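Home | Topics | Ask | Members | Log in

Gluing a white melamine shelf box without the corners drifting?

Glykeria Zacharopoulos
14 votes

I'm building a little three-sided cubby out of white melamine board for my hallway (keys, mail, dog stuff) and every time I clamp a corner it slides out of square. I've tried regular wood glue and it peels right off the shiny side. The board is from the Skesari clearance bin, so I don't mind wasting a piece or two, but I'd love to finish before my sister visits in January!

3 replies

Tanner Leclerc
9 votes

Regular wood glue wants bare wood, and that coating won't soak any of it up. Get a melamine glue, or scrape the coating off where the edge lands. I scrape, it's cheaper.

For the sliding, cut two scrap triangles with a true 90 and clamp them inside the corner first. Then snug the outside clamps a little at a time, going back and forth. Leave it overnight, even if the bottle says 2 hours.
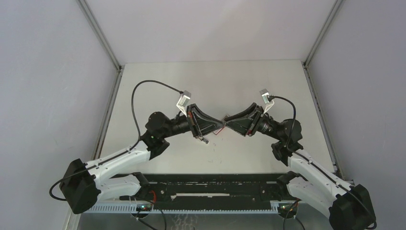 Cường Tôn
3 votes

Just use screws. I did my whole closet that way and it's been 7 years.

Oanh Cù
5 votes

Screws are fine but drill pilot holes or the board will split (ask me how my first one went). I stay up to an inch back from the end and put white caps over the heads. Also check the diagonals before you tighten anything, if they match you're square.

Share (2) | Comments (11)

Related
Best blade for chip-free melamine cuts
Iron-on edge banding keeps lifting
Hanging a cubby on plaster walls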